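Foro Robótica en Casa y Taller > Normas y buenas prácticas

¿Qué reglas seguís para trabajar con un manipulador en una cocina de verdad?

Publicado por Fuletti

Hola a todos. Llevo desde septiembre montando sesiones de teleoperación en una cocina normal y corriente (encimera blanca, fregadero de dos senos, lavavajillas, lo típico) y me han pedido que escriba unas normas para los que se van turnando. Tengo un borrador de 186 líneas que no se lee ni mi madre. La tarea es recoger vajilla del cesto del lavavajillas y dejarla en el escurridor, sin más misterio. El caso es que en cuanto miras por la cámara de la muñeca ya te das cuenta de lo justo que va todo de espacio: el dedo, el cesto de alambre, la encimera...

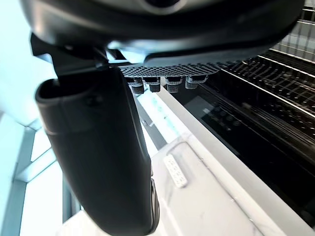 Y claro, me surgen dudas. ¿Ponéis un límite de velocidad fijo o lo dejáis a criterio de quien maneja? ¿Dejáis que haya alguien de pie al lado? He leído por encima la ISO 10218 y la ISO/TS 15066, pero están pensadas para la industria y no sé hasta dónde aplicarlas en una casa. Me conformo con una página que la gente se lea antes de empezar, y si alguien tiene la suya y la comparte le estaré agradecidísimo.

Kevser Kılıçarslan

¡Bienvenido al club! Yo pasé por lo mismo y acabé tirando mi primer documento entero a la papelera. Te cuento lo que nos quedó, por si te vale.

Lo primero, la evaluación de riesgos se hace por tarea y por sitio. La ISO 12100 va justo de eso y se deja leer bastante bien. Coger un bol de plástico no es lo mismo que coger un cuchillo, aunque el brazo y la cocina sean los mismos. Nosotros rellenamos una hoja por tarea, y si cambia el objeto, hoja nueva. Da pereza, lo sé, pero son 11 casillas y en un rato está hecha.

Lo segundo, el suelo. Parece una tontería y es lo que más disgustos nos ha dado. Cables recogidos y fuera del paso, pegados a la pared o bajo canaleta, y quien acompaña se queda detrás de una cinta a 700 mm del alcance máximo del brazo — esa distancia salió de nuestros cálculos de parada, no la copies tal cual, mide la tuya. En la mano de esa persona, el paro de emergencia. Ni en la mesa ni colgado de una silla, en la mano.

Y luego está el cajón abierto. Un lavavajillas con el cajón fuera es un obstáculo a la altura de la espinilla para las personas y un sitio estupendo para enganchar una pinza. Nuestra regla: el cajón lo abre y lo cierra la persona con el robot parado, salvo que abrirlo sea justamente la tarea. Antes de arrancar miramos la cámara de la cabeza y la pregunta es siempre la misma: ¿hay algo a la vista que no pinte nada en esta tarea? Si lo hay, se quita.

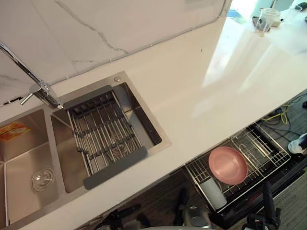 Vista desde arriba: el bol rosa en el cesto, el escurridor enrollable sobre el fregadero y los cables por el suelo, a la derecha.

Lo de la velocidad, límite fijo por software y con contraseña. A criterio de quien maneja acaba siendo cada día un poquito más rápido (me incluyo, que soy la peor). ¡Ah! Y el vidrio, lejos. Si en la encimera hay una jarra y la tarea no la necesita, se va a otra habitación.

Percy Cusi

De acuerdo con casi todo lo de Kevser, pero yo no me fiaría tanto de las hojas. En el grupo de Stindness teníamos 12 plantillas preciosas y la gente las rellenaba de memoria después de comer. Lo que nos funcionó fue que el que firma la hoja no sea el que maneja, y leerla en voz alta. Se tarda un minuto y te sientes un poco ridículo la primera semana.

Sobre las normas: la ISO 13482 es la de robots de asistencia personal, échale un ojo antes que a las industriales, que por entorno se te parece más. Eso sí, mira si tu equipo entra en el alcance, porque con prototipos de investigación la cosa se queda en tierra de nadie y al final manda la evaluación de riesgos y lo que diga tu seguro.

Y una que echo en falta: agua. Grifo cerrado y comprobado antes de encender nada, y las regletas nunca en el suelo delante del fregadero. Nosotros las subimos a un soporte con la base más alta que el zócalo.

Zirnis

pues yo con tener el botón rojo a mano voy tirando, tampoco hay que volverse loco. calzado cerrado y ya

Fuletti

¡Mil gracias! Me quedo con la hoja por tarea, la lectura en voz alta y lo del agua, que ni se me había pasado por la cabeza. Zirnis, lo del calzado también lo apunto, aunque lo del botón y ya... casi que no, jaja. Cuando tenga la página recortada la cuelgo en este mismo hilo para que me la destrocéis.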